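Tovameck software sync, September
Minutes by Elsie Bainbridge

In the room: me, Ambros Plattner, Ritu Tiwari, Reece Whitlock (left at 3:30 for a dentist thing). On the call: Duyên Phí, whose audio was much better than last month, thank you for buying the headset!

We started ten minutes behind since the previous group ran over. I asked if anyone had changes to the last minutes and Ambros said I'd spelled Skornen wrong twice, which I had, and it's fixed in the wiki now.

1. Planner

Ambros went first. He's moved the task planner over to the new Skornen branch and the good news is that it replans in 67 milliseconds on the bench machine, down from numbers he didn't want read out loud. The less good news is that it replans far too often. Every time perception nudges an object pose by a hair, the planner throws away a perfectly fine plan and starts over, and the arm does that little hesitating thing we all know. Ritu asked for a deadband on pose updates. Ambros would like a deadband too, but he wants it on the perception side so the planner doesn't have to know about noise. Ritu said that was convenient for him. We went back and forth on this for a good while (I stopped typing for part of it, sorry) and landed on perception publishing a confidence with every pose, and the planner deciding what to do with it. Ambros will write up the message format before anyone touches code.

2. Perception

Ritu reported on Nasia, the segmentation model. Opaque things are in good shape. The mug and the bowl come out clean, and the fruit is fine as long as it isn't touching something else. Her trouble is with anything see-through, and with one object lying on top of another. The ketchup bottle on the pink plate is her favorite bad case at the moment: the plate lets the table color through, the bottle runs diagonally across it, and Nasia likes to return two separate plates with a bottle in between. The planner then very sensibly tries to pick up half a plate.
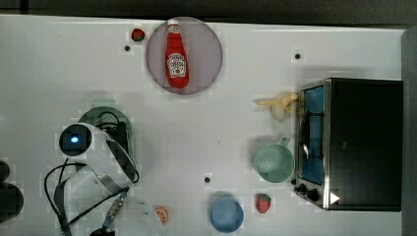
Duyên wondered if we could just merge any two masks that share a fitted circle. Ritu had tried something close to that and it worked for plates and made a mess of everything else, but she hadn't limited it by class, so she's going to try again with that restriction on. I said I'd be happy with a special case for plates if it gets us through the month. Ritu made a face but wrote it down.

The oven door came up as well. Depth through the glass is garbage, and the collision map ends up with a lumpy cloud where there should be a flat surface. Reece suggested skipping depth there completely and dropping in a box model once the oven is detected. Everyone liked this, so that's what we're doing, and Reece has it.

3. Control

Reece had to be quick. The controller now gives up on a grasp after 2 failed closes and hands back to the planner with an actual error code (before, it returned "false" and let us all guess). The gripper camera driver is holding 60 frames a second with logging turned off and drops frames with logging turned on. He thinks the log writer is blocking on disk. Duyên offered to pair with him on it, and he said yes before she'd finished the sentence.

I asked about the joint limit warnings I keep seeing at startup. Harmless, says Reece, they come from the old config. Could we please delete the old config? He'll do it.

4. Tooling

Duyên demoed the replay viewer in Quan. You can scrub through a run now and see the masks, the plan and the controller state all lined up on one timeline, and I got a bit overexcited about it, I admit. Ambros wants to be able to jump straight to each replan. She'll add markers. The importer still falls over on run 99, probably a bad timestamp in the log, and she's asked us not to delete that one.

To do
Ambros: pose message format, with confidence field
Ritu: mask merging for plates only, rerun the overlap set
Reece: box model for the oven, delete the old config
Duyên and Reece: blocking log writer
Duyên: replan markers in Quan
Me: book a bigger room, and ask about the Skornen license renewal

Finished at 4:10. Ambros has the deadband question down for next time again in case the confidence idea doesn't pan out.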